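26 September 2018

Up too late, writing this with the budget sheet still open in the other window. Going to get it down before I forget who said what.

Meeting ran long. Renato wants the equipment request in by the end of the week and I had thought we had till October. We don't. So the whole afternoon went on the list, and the list is a mess - three versions, one of them mine, one Dindo's, and one that is just a photo of the whiteboard with a coffee ring on the corner.

What we agreed on, more or less:

Hand-held grippers. We need more pairs. Kenneth says four more, Dindo says two and spares. I'm with Dindo. The grippers themselves don't die, it's the fingers. The soft fins tear at the base or the rubber pads come unglued, and then a whole pair sits in the drawer waiting on one part. Perrin will print fins in batches of 200, price per piece drops a lot at that number, but 200 is a silly amount for us. Asked if they'd split a batch with somebody else. No answer yet. Write again tommorow.

Arms. The big one. Gunow quote came back and it's higher than the spring one, same arm, same controller, now the cable set is a seperate line. I rang them. Very polite man, no movement at all. Anomov is cheaper but wants half up front and the lead time is fourteen weeks, so we'd be into the new year with nothing on the bench. Renato's idea: buy one arm now from Gunow, put the second in next year's request. Sounds sensible until you remember that almost every task we care about takes two hands. One to hold, one to scoop, one to lift the lid while the other gets the pot out. One arm gets us a very expensive thing that waves at a bowl.

Said that in the meeting. Went down ok I think. Edgardo laughed, Renato didn't.

Then the argument about whether we need arms at all this year. Kenneth's position - collect by hand all winter, people with a gripper in each fist, and borrow time on the Flalta arms for testing. Costs us close to nothing besides parts and groceries. His numbers: 3000 recordings by spring if we keep two people on it. I don't believe 3000. I believe 2044, which is what we'd get if I take the last good month and just multiply it out, and the last good month had nobody sick in it. Still a lot. Still maybe enough to be worth it.

Against: Flalta will give us mornings only, and driving the whole kitchen over there and back every time. The cooker, the table, the toaster. The lights are different over there too.

Groceries!! Forgot to put groceries on the sheet. Rice, salt, bread. Bread goes stale and then it goes in the toaster differently, so it has to be fresh, so it's every few days. Added a line, 542 for the year. Dindo thinks that's low. He does the shopping so he's probably right. Ask him for the receipts, he says he has them, in a shoebox.

Other small stuff that somehow took forty minutes:

- second rice cooker. Yes. If the hinge goes on this one we lose a week.
- wooden scoops, a handful, different handles. Yes.
- black cloth for the other wall. Kenneth says he can get it cheap. Fine.
- proper table. No. The one we have is ok.
- storage. Drives. I said double whatever Edgardo asked for and Edgardo said he had already doubled it. Left it at his number.
- labels for the drawers. Approved with no discussion, the only one.

Insurance for the arms is still a blank cell. Nobody at finance picked up. Also whether the floor mounting counts as equipment or as building work, because if it's building work it comes out of a different pot and needs another signature and that's another month gone. Must ask in the morning, first thing, before Renato sends it.

Where I've landed tonight, may change my mind by breakfast: Kenneth's plan through winter, spares and fins now, both arms together in the spring request with the Flalta test results stapled on the front. Stronger case. Less money sitting in a crate. And if the tests go badly we find out before we've paid Gunow for anything.

What bothers me is the price. Went up once already this year, could go up again. Ask if they'll hold the quote six months. They'll say three.

Wrote the above up as a one-pager and sent it round at nine with the picture from the bench so that Renato has something to put in the slides besides a table of costs. He always wants a picture. Hjalti copied in as well, he bought the arms at Flalta and knows what they really ended up paying.

Tea gone cold. Still need to fix the totals, column F is adding the spares in twice and I can't see where.

Pasting the picture in here too, and the one answer so far. 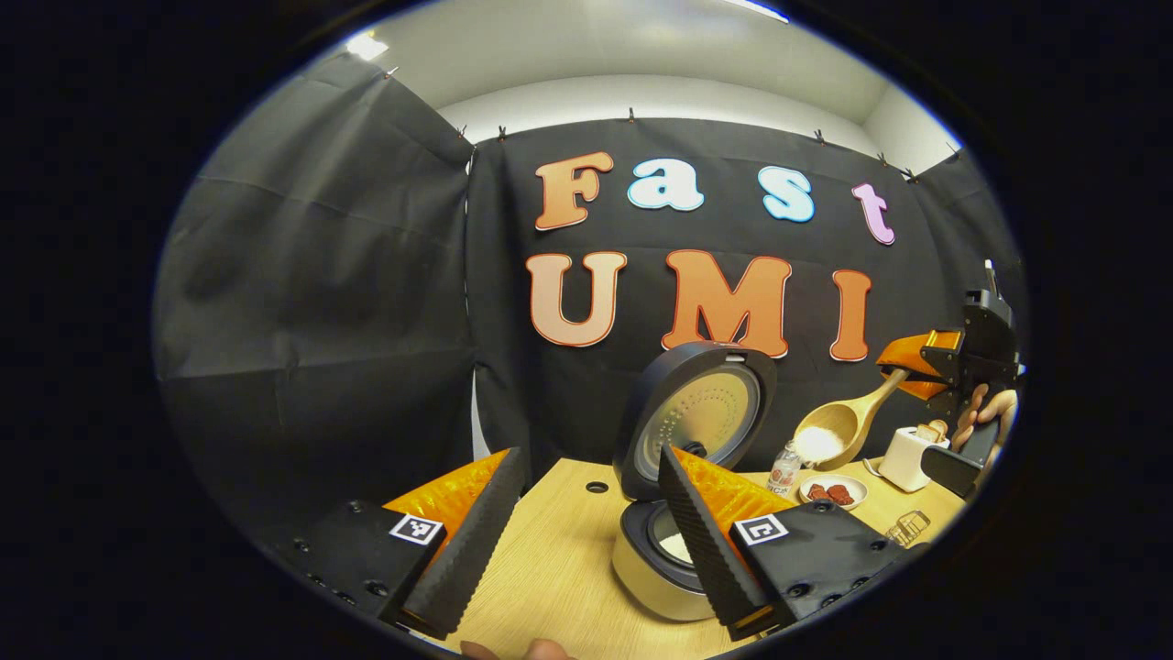

Hjalti Bergmann: Wait for spring, but get the quote held in writing, and ask for the cable set and the first service to be in it. We didn't, and paid for both later. You can have our mornings until then. Also put the floor mounting in now, whichever pot it comes from, it took us longer than the arms did.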